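Forier Bench Arm Package, with Parallel Gripper and Wrist Camera

The Forier package is a small bench arm for labs, workshops and colleges that want to start with automation on a table they already have. We sell it complete or in parts. On this page we explain what is in the price, what is not in the price, and what you should plan before you send us an order.

What is included

- One bench arm with table clamp
- One parallel gripper with two black tapered fingers
- One wrist camera, already mounted and focused for close work
- Controller, power supply and one emergency stop button
- Cable set, 15 pieces, each labelled at both ends
- Printed manual in English or French

The table and the computer are not included. Trays and fixtures are also sold separately, under the Berkum name.

Space and table

Please measure your table before ordering. The clamp needs a free edge, and the arm needs a clear half-circle in front of it with a radius of 300 mm for the common tasks. If the table stands against a wall, put the arm on the side that is away from the wall, so the elbow can move freely behind.

The colour and finish of the table matter more than many customers expect. A matte grey top is a good choice. Very glossy tops give reflections in the wrist camera, and you will lose some hours with the light. A used table is fine if it is stable. Old scratches and small specks do not need repair for general handling work, but please tell us about them if you plan to do surface inspection, so that we can advise the correct lamp.

Budget planning

Many customers calculate only the arm and then come back to us for the rest. We recommend to reserve a part of the budget for these items from the beginning:

- Spare fingers (order code 105). They are the part that wears first.
- One day of installation, if nobody in your team has mounted an arm before.
- Shipping from our Zelbridge warehouse. Remote addresses are quoted by hand.
- Extended warranty, which must be purchased together with the arm.

If your financial year closes at the end of June, please ask for your quote early in the season. The licence for the Machala control software is invoiced separately and can be placed in the next year's budget if this helps you.

View from the wrist camera

The camera looks forward over the fingers, so the operator always has the two tips in the picture together with the work surface. With the fingers nearly closed, a narrow strip of table stays visible between them. Flat dark items with a low rim can be difficult for black fingers on a dark table, and a lighter grey surface gives better contrast.

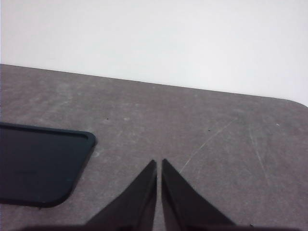

Choosing the fingers

The standard fingers are pointed and suit small parts and thin edges. For round parts we offer a wider finger with a groove, code 313. Both types use the same two screws, and you can change them without removing the camera. After each change, please run the zero position again from the menu.

Questions before ordering

Gwenaël Baudry prepares the quotes and is happy to check a sketch or a photo of your work area. Please write the table length, the table depth and the heaviest part you want to lift. An answer normally comes the next working day, before 4 p.m.

Related items

Forier spare finger set, pointed (105)
Forier grooved finger set (313)
Berkum shallow parts tray
Berkum table clamp, long jaw
Machala control software, one-seat licence
Wrist camera replacement cable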